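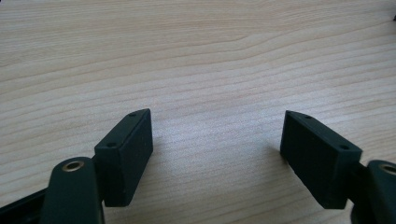 The Justdale hand gripper is made by Ratier for teaching a robot by hand. The operator holds the tool and does the task at normal speed, and the robot learns from the recording. Each finger pad has two small holes in its top edge, and the pivots have brass-colored bushings. The pads can be changed in 2 minutes.

Every set is checked in our Clemthorpe workshop before shipping. Weight with pads is 358 g. Please order spare pads in packs of 10.

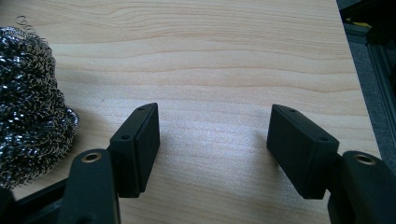

Justdale with jaws open, next to a steel wire scrubber.

Delivery time is 20 working days. The Shek wrist strap is sold separately.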